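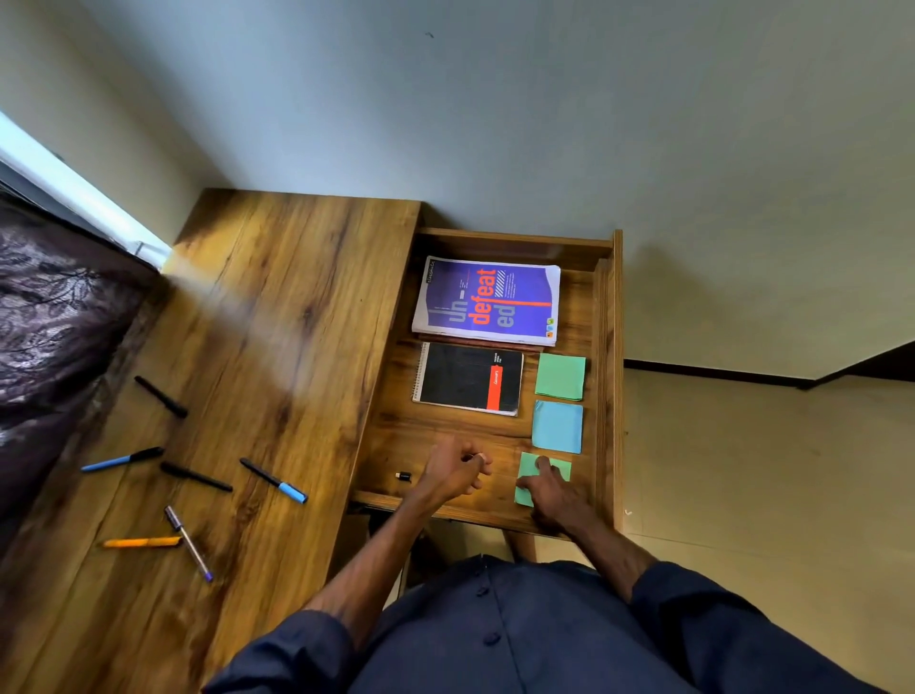

Ticket: Some new emoji show as empty boxes after update
Product: Kurnis keyboard for Android
Opened by: Idun Blomqvist
Handled by: Dumisani Nkuna
Status: Waiting for release

Idun Blomqvist wrote:
Hello. I updated Kurnis on 7 May 2024 and since then a part of the emoji in the keyboard is only an empty box with a thin border. The lime and the phoenix are boxes, and also the head which is shaking. The old ones are good. If I send a box to my sister, she sees the correct emoji on her phone. My phone is a Jeto with the March system update. I have restarted it two times.

Dumisani Nkuna wrote:
Thank you for the clear report. Please open Settings in the keyboard, then Appearance, then Emoji style, and tell me which style is selected. Please tell me also if the boxes are in the keyboard only, or in the message after you send it.

Idun Blomqvist wrote:
The style is "System". The boxes are in both places. I tried "Kurnis" style and then the keyboard shows the lime correctly, but in the message it is still a box.

Dumisani Nkuna wrote:
This helps. The keyboard has its own font, but the message app uses the font of the phone. I asked Solène Mallet to compare the two lists. She found 46 emoji in our new list which the Jeto font does not have. In the old version we hid such emoji. In the new version the check runs before the font is loaded, so it hides nothing.

Solène Mallet wrote:
I could repeat it on a second phone, also Jeto. On a Haugland tablet I could not repeat it. Clearing the cache makes the boxes disappear, but they come back after the next restart. Log attached, see line 73.

Yaneth Sotelo wrote:
I have the same problem, but with skin tones. The handshake with two different tones is shown as two separate hands. Is it the same ticket?

Dumisani Nkuna wrote:
It is a different fault, I think. I made a new ticket for you and copied your text there.

Idun, until the correction is ready, you can do this:
1. Set Emoji style to "System".
2. Turn off "Show newest emoji".
3. Close the keyboard and open it again.

You do not need to delete your recent emoji.

Idun Blomqvist wrote:
Step 2 was enough for me, the boxes are gone. I will miss the lime a little. Please leave the ticket open until the new version comes.

Dumisani Nkuna wrote:
I leave it open. The correction is in test now.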